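4.3 Recording a cloth-folding set

The procedure below assumes both hand-held grippers have been paired with the Kidell logger and that the calibration in section 4.2 has passed. If either unit has been dropped or had its fingers changed since then, repeat 4.2 first.

Soft, pale surfaces are preferred for garment work. The Zutilano tracker copes with plain backgrounds provided that some fixed, textured objects remain in view at the edges. Do not clear the room completely.

1. Place one garment within easy reach of both hands. Drop it from chest height so that it lands in a loose heap. Do not arrange it.

2. Hold one gripper in each hand by the lower handle. Keep fingers off the top housing.

3. Check that the status lights on both units are green. Amber means that the clock offset is above 2 ms; wait for it to settle before continuing.

4. Open and close each gripper fully, twice. The logger uses this movement to set the zero of the finger width channel.
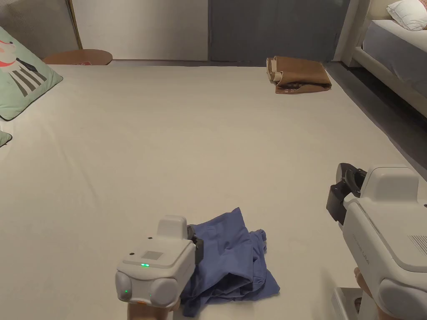 5. Press the foot switch and wait for the single tone. Frames captured before the tone are discarded.

6. Take hold of the cloth with the left gripper and find a corner or hem with the right. Either hand may lead, but keep to the same one for the whole set. Mixed sets trained noticeably worse in our April runs.

7. Fold at an even pace. An episode should last between 20 and 70 seconds. Longer ones are split by the importer, and the second half usually has to be thrown away.

8. Release the cloth, lift both grippers clear and press the foot switch again.

Note: A failed grasp followed by a second attempt is useful data and should be kept. Mark the episode R in the log. Stop and delete only if the garment leaves the work surface or a gripper loses tracking.

Caution: Do not pull hard against a closed gripper. The finger pads shift under load — often by less than can be seen — and the width readings drift for the rest of the set.

4.4 How many episodes to record

The Baloch folding policy was trained on 800 episodes with short-sleeved garments. Adding more of the same garment gave little improvement; adding new garments did. For a new site, change the garment before changing the surface, and record both in the set header.

Copy each finished set to the Brada store before charging the grippers. The logger overwrites its oldest set when full and gives no warning. For import errors, see section 6.1.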